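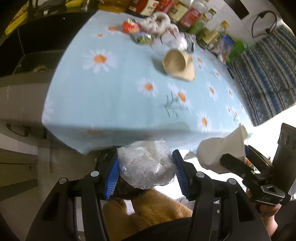
Page last changed: November, Sunday evening

The kitchen table at Gilmartin

The flat at Gilmartin has one table, and most of what goes on in the kitchen ends up on it. We have been clearing the kitchen over the last few weeks, a bit at a time, and this page goes with that. The other rooms have their own pages and I have left them alone.

The cloth is the light blue one with the white daisies. It came with us from Horthorpe, where it was on a longer table, and it has been washed so many times that I have stopped trying to do anything about marks. There is a faint dark one near the middle. The daisies have orange centers, and crumbs are hard to see against them until you wipe the table with your hand.

Cup on its side, beige. It is from a set of 12 that Ozan Işık bought at the Diltden market when he moved out of his parents' place. We are down to five. They are a good size for tea and too small for soup, though they get used for both.

Packages and jars, far side of the table. Anything that has no shelf of its own goes to the back - boxes, packets, the two glass jars with the yellowish lids. The red cartons are back there too. The plan is to keep only what gets used in a week on the table and put everything else in the tall cupboard, which has seven shelves, two of them too high for anyone but Ozan.

Clear bag with the white crinkled stuff in it. Bags and wrappers are the main thing we are trying to get rid of. Clean ones get folded and go in the drawer under the kettle, and the rest go out with the trash. There is a clear wrapper at the back as well, next to the white knotted cloth.

Paper towel, right-hand side. We go through a lot of it on clearing days. I bought a stack of cotton rags from Jemon to use in its place, 42 in the pack, and they are fine for the counters but leave lint on glass.

What is left to do in the kitchen:

Go through the dates on the boxes and packets.
Wipe down the dark shelf and put the yellow and red packaging somewhere else.
Match jars and lids. There are more lids than jars.
Wash the tablecloth, and iron it this time.
Find out if the market still sells the beige cups.

The drawers are finished apart from the one by the window, which sticks. Ozan took it out and rubbed a candle along the runners, and that helped for two days. It probably needs planing on the left side.

If you lent us a dish with a blue rim, it is clean and on top of the fridge. Come by any evening after six and pick it up - the bell does not work, so knock.

Back to the list of rooms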